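Pelari : sacs plastiques sur table en bois
Fiche de données, version 2

Contenu

Pelari est un petit ensemble d'enregistrements sur la manipulation des sacs plastiques minces, posés sur une table de bois clair. Il contient 1373 séquences, réparties en 5 dossiers. La table reste la même dans tous les dossiers, ce qui permet de comparer les séquences entre elles.

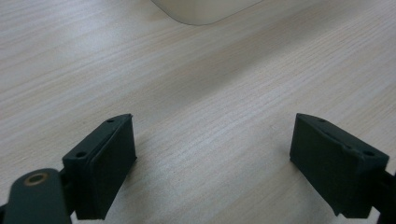
Les dossiers portent le nom de l'activité principale : prendre, déplacer, déplier, plier, ranger. Une séquence appartient à un seul dossier. Quand deux activités se suivent, nous avons gardé le nom de la première.

Les sacs

Nous avons choisi des sacs légers, sans impression, de 4 formats. Un sac déjà froissé n'est pas remplacé, car les plis font partie du sujet. Il faut savoir que le plastique translucide se distingue mal du bois pâle, surtout au bord du sac. Pour les contours, les annotateurs avaient la consigne de s'arrêter là où ils voient encore la matière, et de ne pas deviner la suite.

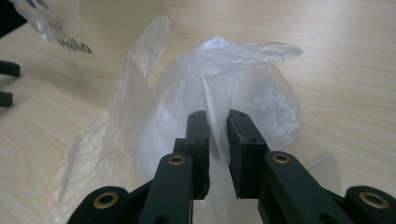

Le champ « etat » prend les valeurs plat, froisse ou plie (sans accents, merci de respecter cette écriture dans vos scripts). Le champ « format » va de 1 à 4, du plus petit au plus grand.

Limites connues

Dans le dossier « ranger », le format 4 est peu présent. Les sacs opaques ne sont pas couverts.

Contact

Hélder Simões, atelier Ernden, à Plonham. Les corrections d'annotation sont publiées chaque année en novembre.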